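Setting Up the Stuvix Hand-Held Gripper Kit for Bedroom Tasks

This guide sets out the recommended procedure for preparing and using the Stuvix hand-held gripper kit in a furnished bedroom. It is intended for customers who have received the standard kit from Plillia and who will be recording household tasks such as picking up small items, straightening bed linen and sorting clothing. Readers who hold the older kit, supplied with the straight fingers, should consult the separate sheet enclosed with that product.

What the kit contains

The standard kit is delivered in a single case and comprises the gripper body, one pair of curved fingers, the camera and its mount, two batteries, a charger, a memory card and a driver for the finger screws. A printed parts list is fixed inside the lid. Please check the contents against this list before signing the delivery note. Missing parts should be reported to the Devville service desk, quoting the number on the case.

Before you begin

Charge both batteries fully. A full charge takes 115 minutes, and the light on the charger changes from amber to green when it is complete. The kit will run while a battery is partly charged, but it will not start a new recording below the minimum level.

Insert the memory card with the label facing the battery door. Cards supplied by other firms may be used, provided that they have been formatted in the gripper itself. Formatting removes everything on the card.

Anyone who may be recorded in the room or in an adjoining area should be told beforehand and asked for their agreement. The consent form is supplied with the kit in English and Romanian.

Fitting the fingers

1. Switch off the gripper and remove the battery.
2. Offer up the left finger to its pivot and insert the screw by hand.
3. Repeat for the right finger.
4. Tighten both screws with the driver supplied until the first click is felt. Do not continue past the click.
5. Squeeze the handle slowly and release it. The fingers should open and close evenly, without catching.

If one finger lags behind the other, loosen its screw by a quarter turn and repeat step 5. Fingers that still catch after a second attempt should be returned for inspection.

Calibration

Replace the battery and switch on. Hold the gripper level, with the handle released, and press the side button once. When the tone sounds, close the fingers fully and hold them closed until the second tone. Calibration takes 57 seconds and must be repeated whenever the fingers have been removed.

Recording a task

Stand where the whole of the work surface can be reached with a comfortable bend of the arm. Press the side button twice to begin. Move at an even pace, and pause briefly before each grasp and after each release. Soft materials call for more care than hard ones: approach a sheet or garment from the side of a fold, close the fingers on a small amount of fabric, and lift before pulling. Pulling first tends to drag the fabric out of the grip.

Small, light items should be approached from above. Telephones and other fragile objects may be handled, although Plillia accepts no liability for damage to customers' own property.

Each recording should cover one task only. Press the side button once to finish, and wait for the light to go out before setting the gripper down.

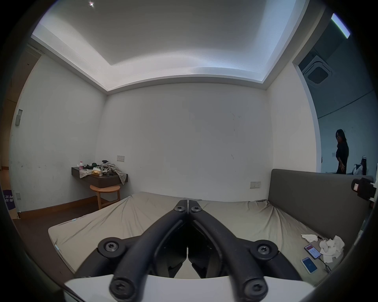 Can the gripper be used by a left-handed person?

The handle is the same shape on both sides, so it may be held in either hand. The side button can be moved to the opposite side by following page 53 of the manual, and calibration should be repeated afterwards.

Care and storage

Wipe the fingers with a dry cloth after each period of use. Lint from bedding gathers at the pivots and should be removed with a soft brush – not with compressed air. Do not oil the pivots. Store the kit in its case with the battery removed.

Support and replacement parts

Replacement fingers and screws are available through Olteanu, the authorised parts supplier. Requests for training at the customer's premises should be addressed to Horațiu Cârstea at the Devville service desk. Places for the September training session may be booked through the same desk.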